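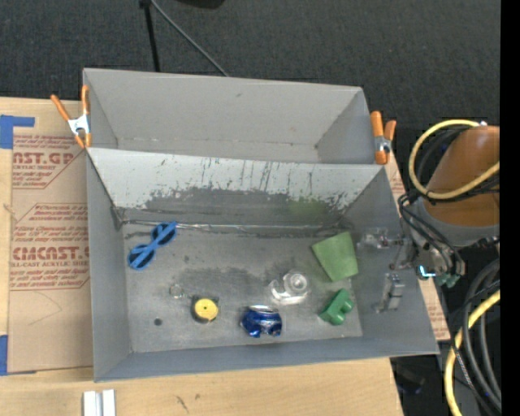 Souad Bensaid keeps her best scrap in a coffee tin with no lid, and before I had my coat off she had tipped half of it out on the bench to show me. Springs, hinges, a doorknob she has plans for. "I can't pass a junk drawer," she said. "My mother was the same way with buttons. You'd go to her house for a cup of tea and come home with forty buttons and no tea."

We were at Tadden, the shared workshop where she has had a membership since it was one long room with a single extension cord. I had come to talk about the bin-picking arm she is building there with Abenezer Gebremichael, and I got to it in the end, by way of the doorknob, the buttons, and a very good almond cake that Noemi Sala had left by the kettle.

The arm is orange and the bin is gray sheet metal, and the idea is simple enough to say in one breath: you throw in a mess of things, and the arm takes them out again. Souad had been wanting to try it for years. She used to work the returns counter at a hardware store called Kettunen, where people brought back boxes with the wrong parts in them, and she spent a good deal of her day sorting. "I don't want to make it sound miserable, I liked that job! But your hands get to thinking, and mine kept thinking, well, how are we doing this? How do I know to go for the edge of a thing and leave the middle alone?"

Abenezer came in on it in May. He had the arm already, bought secondhand with 596 hours on its log, and he needed a project that would keep him from selling it again. He is a quiet man who warms up slowly and then can't be stopped. He told me the first bin was a plastic storage tub and that it slid all over the table every time the gripper touched the side. "So we went to metal, and then we had to work out the back," he said. "Things were going over. You'd get a good hold on something, it would slip, and off it went across the carpet."

The answer was the tall back panel, which leans away from the bin and has an orange spring clamp at each upper corner. I asked if the clamps were temporary. They looked at each other for a while. "They were," said Souad.

What goes in the bin is her department, and she is choosy about it. On the day I visited there was a pair of blue toy sunglasses, a green foam wedge, a chunky green block with knobs, a crushed blue can and a clear plastic cup lying on its side, along with a few smaller bits. She likes a foam piece in there with something hard, and something round near something square. The sunglasses are her favorite. "You've got two big holes where the lenses ought to be, so where would you grab them? I'd go for the bridge. Abenezer says the arm should go for a rim. We've had this argument over lunch so many times that Noemi eats outside now."

The cup worries both of them more. Clear plastic gives the vision software very little to hold on to, and Abenezer has been trying different lamps, different heights, even a sheet hung over the window. He keeps his notes in a school exercise book, thirty tries to a page, with a small tick or a small cross for each. He let me look through it. The page for the cup had four ticks, and he had gone over each one twice in pen.

Not everything on the bench is as thought out as that. There is painter's tape doing a job, and under the bin is a flattened piece of cardboard that says "CELL-CAST ACRYLIC SHEET" in red. Souad has a fondness for cardboard that I think Abenezer has decided to live with. The cables are his, and he would like it known that he means to tidy them.

I asked what they had learned that they'd pass on to somebody starting at home, and Souad took her time with it and cut us each another slice of cake.

"Start with fewer things in the bin," she said. "We put in 48 the first night, because I was excited. It was like watching somebody try to eat a salad with one chopstick. Take nearly all of it out. Put in one thing you like, and when you're sick of it, put in another."

Abenezer's advice was to learn where the stop button is with your eyes shut, and to sit on that side.

They would like to have the arm sorting by material before the winter, cans to one side and plastics to the other, though Souad also wants it to hand her the right spring when she asks, and Abenezer was rather firm that this is a different machine. She had started putting the scrap back in the tin by then. The doorknob she left out on the bench, near his elbow.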